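나세티(Nasetti) 소개

나세티는 유아 및 초등 저학년용 도형 블록과 목재 작업판을 설계하고 제작하는 교구 회사입니다. 기관 납품과 개인 판매를 함께 하며, 블록 세트, 작업판, 수납 용품, 교사용 안내서를 취급합니다.
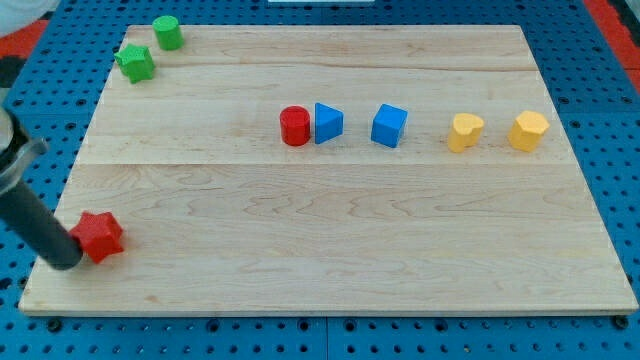
1. 회사 개요

나세티는 Charito Samonte가 목공 작업실을 개편하여 설립하였습니다. 초기 품목은 주문 제작 책상 상판과 교실용 선반이었고, 한 유치원에서 블록 놀이용 받침판을 의뢰받은 것이 교구 제작의 출발점입니다. 당시 의뢰 조건은 두 가지였습니다. 블록을 세워도 흔들리지 않을 것, 교사 한 사람이 들고 옮길 수 있을 것. 현재 판매 중인 작업판의 규격은 이 조건을 그대로 따릅니다.

설계와 규격 관리는 Ritva Kallio가 담당합니다. 블록의 치수, 모서리 반경, 색상 기준은 모두 설계실에서 문서로 관리하며, 개정 시 문서 번호가 바뀝니다. 구형 문서로 제작된 제품도 수리와 낱개 보충 대상에 포함됩니다.

현재 등록 품목은 299종입니다. 낱개 블록, 세트 상품, 보충용 부품을 각각 별도 품목으로 집계한 수치입니다.

2. 제품군

2.1 아쿠스(Akus) 도형 블록

플라스틱 입체 도형 블록입니다. 원기둥, 삼각기둥, 정육면체, 별, 하트를 기본형으로 합니다. 색상은 빨강, 파랑, 초록, 노랑의 네 가지이며, 명도 차이가 지나치게 작은 조합은 제외하였습니다.

기본 활동은 색에 따른 분류와 형태에 따른 분류입니다. 초록 원기둥과 빨강 원기둥은 형태 기준으로 한 묶음이 되고, 초록 별과 초록 원기둥은 색 기준으로 한 묶음이 됩니다. 같은 블록이 기준에 따라 다른 묶음에 속하는 경험을 반복하는 것이 이 제품의 주된 용도입니다. 빨강 별과 초록 별처럼 형태가 같고 색이 다른 쌍은 분류 기준을 전환하는 시점에 제시하도록 안내서에 적어 두었습니다.

하트와 별은 놓는 방향에 따라 윤곽이 크게 달라집니다. 눕혔을 때와 세웠을 때의 모양을 비교하는 활동은 안내서 6장에 수록되어 있습니다. 정육면체는 한 면을 정면으로 두는 배치와 두 면이 함께 보이도록 돌려 둔 배치를 구분하여 다룹니다.

2.2 스텔티어(Steltier) 작업판

밝은색 단풍나무로 제작한 직사각형 판입니다. 판재를 나란히 접합하여 한 장으로 만들며, 접합선은 표면에 옅게 남습니다. 물결 모양의 나뭇결은 판마다 다르고 선별 대상이 아닙니다. 결 무늬의 차이는 교환 사유에 해당하지 않습니다.

표면에는 칸이나 눈금을 인쇄하지 않습니다. 배치 기준선이 필요한 활동에서는 안내서에 첨부된 종이 틀을 판 위에 올려 사용합니다. 판의 가장자리는 직선으로 마감하고 측면은 도색하지 않습니다.

작업판 없이 책상 위에서 블록을 사용하는 것도 가능합니다. 다만 판이 있으면 활동 영역의 경계가 분명해지고, 정리할 때 판 위에 남은 블록만 확인하면 됩니다.

2.3 스와티(Swati) 수납 용품

블록을 형태별로 나누어 담는 뚜껑 없는 상자와, 세트 전체를 보관하는 운반함 2종으로 구성됩니다. 상자 앞면에는 글자 대신 도형 윤곽을 표시합니다. 글자를 읽지 못하는 아동도 제자리에 넣을 수 있어야 한다는 것이 설계 기준입니다.

3. 권장 배치

교사가 활동을 준비할 때 참고하는 기본 배치는 다음과 같습니다.

- 작업판은 아동의 정면에 긴 변이 오도록 둡니다.
- 블록은 종류를 섞어서 판 위에 올립니다. 색별로 미리 모아 두지 않습니다.
- 가운데 줄에는 서로 다른 형태를 가로로 늘어놓습니다. 간격은 일정하지 않아도 됩니다.
- 원기둥은 세워 둡니다. 눕히면 판 밖으로 굴러 나갈 수 있습니다.
- 같은 형태의 다른 색 블록은 서로 떨어진 위치에 둡니다.
- 처음 접하는 아동에게는 블록 수를 6개 이하로 제한합니다.

활동 후에는 형태별 상자에 나누어 담고, 판은 마른 천으로 닦은 뒤 세워서 보관합니다. 판을 물에 담그거나 젖은 상태로 겹쳐 두면 휘어질 수 있습니다. 플라스틱 블록은 중성세제로 세척할 수 있으나 식기세척기 사용은 권장하지 않습니다.

4. 제작 및 검수

목재는 입고 후 작업실에서 일정 기간 보관하여 함수율을 맞춘 다음 재단합니다. 접합, 평면 가공, 연마, 마감의 순서로 진행하고, 마감 후 평탄도를 다시 측정합니다. 평탄도 기준을 벗어난 판은 재가공하거나 수납 상자용 부재로 전환합니다.

블록은 외부 성형업체에서 생산하여 당사에서 검수합니다. 검수 항목은 치수, 모서리 상태, 표면 흠집, 색상 편차입니다. 색상 편차는 기준 견본과 나란히 두고 확인합니다. 같은 노랑이라도 생산 시기에 따라 광택에 차이가 있을 수 있으며, 기준 견본의 허용 범위 안에 있으면 합격으로 처리합니다.

5. 납품 및 보충

기관 주문은 견적 요청 후 진행합니다. 학기 시작 전에는 주문이 집중되므로 6월 중 접수를 권장합니다. 낱개 블록은 수량 제한 없이 보충할 수 있으며, 주문 시 형태와 색상을 함께 기재해야 합니다. 세트 구성표에 없는 색상과 형태의 조합은 별도 문의 대상입니다.

작업판의 표면 재연마는 유상으로 접수합니다. 판 뒷면의 제작 번호가 지워진 경우에도 규격 확인 후 접수가 가능합니다.

6. 문의 담당

제품 규격 및 안내서: 설계실 Ritva Kallio
기관 납품 및 견적: Charito Samonte
전화 상담은 오전 10시부터 오후 4시까지 가능합니다.

공유 299 · 댓글 2
최종 수정: 6월
나세티 | 사서함 1622 | 문의는 고객지원 페이지 이용
© Nasetti. All rights reserved.
맨 위로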